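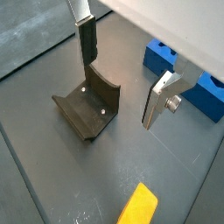

Friday, April. Work today concerned the thread gauging of the brass reducing bushings for the Costier order, which has been on hold since the first inspection found tight threads at the small end. The lot is 222 pieces, all turned on the Pirnlow lathe from the same bar delivery. While the order is on hold, other parts on the bench are to be kept apart from it, including the black curved bracket with the two small silver screws in its base plate, which does not belong to this lot and carries no job number. The gauging was done with the working plug gauge and then repeated with the reference gauge from the cabinet.

Result: 13 pieces refused the go gauge before full depth. All of them came from the last tray. The remainder passed on both gauges. The tight pieces were cleaned, blown out and gauged again in the afternoon, with no change. Burrs at the thread start were therefore ruled out as the cause. Under the loupe the flanks look torn on one side, which suggests a worn insert.

The insert was removed at 3:30 and shows a chipped nose. According to the tool card it had cut 3,000 parts, counting the earlier job for Conceição. The card gives no change limit for brass – one should be entered. A fresh insert was fitted and 8 trial pieces were cut at the same speed and feed. All gauged correctly at both ends and the flanks are clean.

Coolant was checked at the same time. Concentration was on the low side and has been corrected. It is not thought to have contributed, but the reading is entered in the machine log.

Open points. The tight pieces may be recut if they can be picked up on the original thread; Zindard has been asked whether the soft jaws from the first setup are still available. If they are not, the pieces will be scrapped and replaced from the remaining bar. The plating date is unchanged for now – the good parts can go ahead in their own tray. The go gauge is due for calibration next month and should be sent out once this order has shipped.

2 comments | 5 shares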